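Home Posts Replies Media Likes

Abubakari
1/22/19

Moved to Stostley in September to work from home, so a few posts on what working from home in a small town has been like. Population on the sign is 3,083.

The internet is fine. The mail is slow. The nearest office supply store is in Umton, and I go when the printer runs out of ink.

I set up at a table in the spare room. A pen holder and a clear surface do me for most of the day. Drawers just filled up with old receipts. 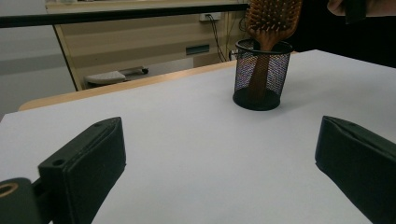
Heating is the cost I hadn't planned on. The room faces north and I was running a space heater from breakfast on. Moved my desk hours to start at 10 and the bill came down by $16 the first month.

Lunch is at noon, away from the desk. I tried eating while I worked and got through neither properly. Now I walk to the Lomel bakery and back, 200 metres each way.

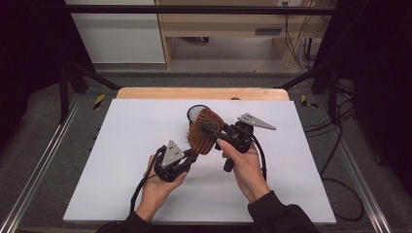

Mornings took the longest to sort out. With no bus to catch I'd start work in whatever I slept in, and by mid-afternoon I felt like I hadn't started. A hairbrush did more for that than any planner. Brush hair, put on a proper shirt, sit down. I do it even when I have no calls.

I stop at six. Laptop goes in the cupboard and stays there till morning.

2 comments

prairie_desk: Same problem with a north room. Heavy curtains helped ours.

kettle_on: Is the bakery still closed Januarys? It was when we lived there.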